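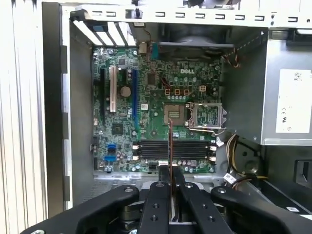 Search this notebook
Enter keywords

Workshop notebook, January
Jinedton 1965 saloon, the Saltham car

Started at 9. Engine turned over by hand before anything else. It moves freely with the plugs out, which is better than the seller's description led us to expect. Compression not done yet, as the gauge adaptor is still at the Zusham unit.

Bodywork

Nearside sill has been patched at least twice. The outer patch is brazed and will have to come off. Probed the floor with a screwdriver and went through in 5 places, all forward of the front seat mounts. Offside is sound apart from the jacking point. Boot floor good. Old underseal is thick at the back and hides a lot, so I would not trust the spring hangers until it has been scraped.

Chassis number on the plate agrees with the one stamped on the bulkhead. Engine number does not agree with the old logbook. Probably a replacement unit from a later car. Buyers do ask about this and it will have to go in the sale description.

Brakes

Offside rear cylinder seized. Soaked it and left it. Front hoses are cracked at the unions, order a pair. Master cylinder looks recent but there is no paperwork for it, so strip and check anyway. 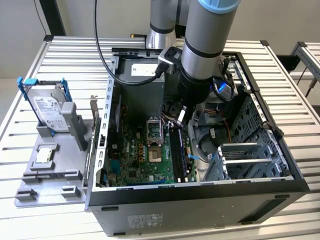

Electrics

Original loom, cloth covered, brittle near the fuse box. More than 11 joints made with household tape between there and the headlamps. Not worth saving that section. Chornovol can supply a front loom made to the old pattern, but the lead time is long, so ask for a price this month. Dynamo untested. Battery tray rotten.

Interior

Seats are original and the driver's one has split along the seam. Leave as it is. The last car we retrimmed did not make back the cost of the leather. Headlining stained but whole. Clock missing.

To do

Scrape underseal round the rear hangers
Fetch adaptor, do compression test
Brake hoses, both front
Write to Chornovol about the loom
Photograph both sills before cutting
Find out whether the saleroom wants the old wheels kept with the car

Stopped at 5. Battery left off.

Contact the workshop | Copyright Saltham Motor Works | Back to top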